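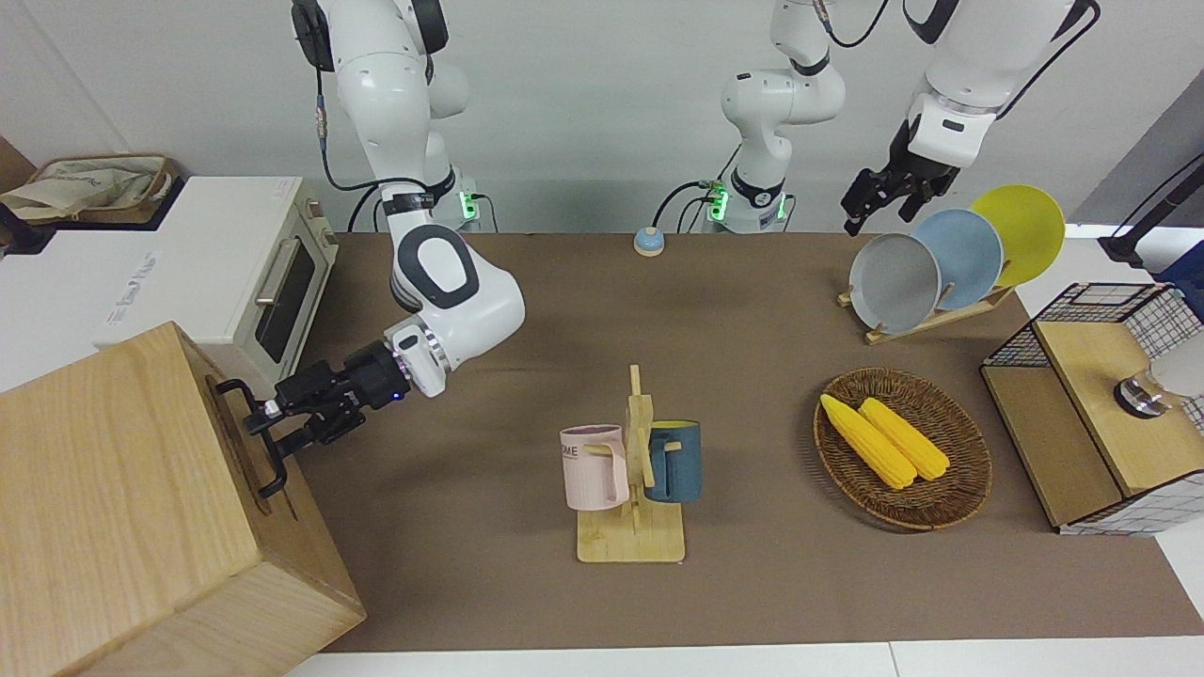 Zu TOP 2: rechter Greifer an der Grifföffnung der Holzkiste, linker über dem Tellerständer.

Protokoll Arbeitstreffen Datensammlung, Projekt Gindolel
Ort: Jallham, Raum hinten, Riis per Telefon zugeschaltet
Sonntag, 31. Juli 2022
Leitung: Osaze Nwankwo
Protokoll: wie letztes Mal, bitte Korrekturen direkt an mich

TOP 1 Stand der Aufnahmen
Seit Mai 199 Durchläufe auf der Platte. Davon brauchbar nach erster Durchsicht rund 100, Rest doppelt, abgebrochen oder ohne Text. Osaze will die abgebrochenen nicht löschen, sondern extra ablegen, evtl. für Fehlererkennung. Riis dagegen, kostet Speicher und schaut eh keiner rein. Vertagt.
Benennung der Ordner weiter uneinheitlich. Ab sofort: Aufgabe, Bediener, laufende Nummer. Keine Umlaute!!

TOP 2 Küchentisch
Aufbau bleibt: braune Decke, Toasterofen links, Tellerständer hinten rechts, Tassenbaum vorn, Korb mit Maiskolben daneben. Klingel bleibt hinten zwischen den Armen stehen.
Aufgaben bisher: Kiste am Griff ziehen, Teller aus dem Ständer, Tasse abhängen, Mais umlegen. Klingel drücken kommt neu dazu, wenig Aufwand, kurze Episoden.
Kiste: Finger muss in die Öffnung, bevor gezogen wird. Bei mehreren Durchläufen nur von aussen geschoben, Modell lernt dann das Schieben. Solche Durchläufe als "Schieben" labeln, nicht als Griff.
Teller: stehen dicht hintereinander, Ränder überlappen von der Kamera aus. Reihenfolge (grau, hellblau, gelb) soll künftig wechseln, sonst lernt das Ding nur die Position. Linker Arm soll über dem Ständer kurz warten, bis rechts fertig ist. Diskussion ob Wartezeit mit in die Daten soll. Ja, aber nicht länger als sechs Sekunden.
Tassen: Henkel zeigen beide zum Pfosten. Einmal pro Block umhängen, auch seitlich.

TOP 3 Bediener
Einarbeitung der Neuen aus Bundadstead läuft. Tempo sehr verschieden, manche machen Pausen mitten im Greifen. Riis: lieber langsam und durchgehend als schnell mit Stopps. Wer sich vergreift, bricht ab und fängt neu an, nicht nachkorigieren. Ausnahme: Aufgaben mit Zusatz "Korrektur", dort ist es gewollt.
Osaze schreibt das auf eine Seite und hängt es an den Platz.
Nach einer Stunde Wechsel, gilt auch wenns gerade gut läuft.

TOP 4 Textbeschreibungen
Zu jedem Durchlauf ein Satz, im Präsens, mit Farbe des Gegenstands. Also "nimm den gelben Teller", nicht "nimm den Teller hinten". Bundadstead hat teils englische Sätze geliefert, werden übersetzt, Original bleibt erhalten.
Links/rechts immer aus Sicht des Roboters. Alte Sätze müssen deswegen nochmal durchgesehen werden, macht Riis.

TOP 5 Nächster Block
24 Durchläufe pro Aufgabe, danach Zwischentraining und erst dann weiter. Kiste zuerst.
Testaufbau mit vertauschten Plätzen wird nicht mit aufgenommen, nur zum Prüfen.

Offen:
- Ablage abgebrochene Durchläufe (Osaze / Riis)
- Zweite Platte bestellen (Osaze)
- Ordner umbenenen, alte Bestände (Bundadstead)
- Liste der Tellerreihenfolgen (Riis)

Nächster Termin per Mail.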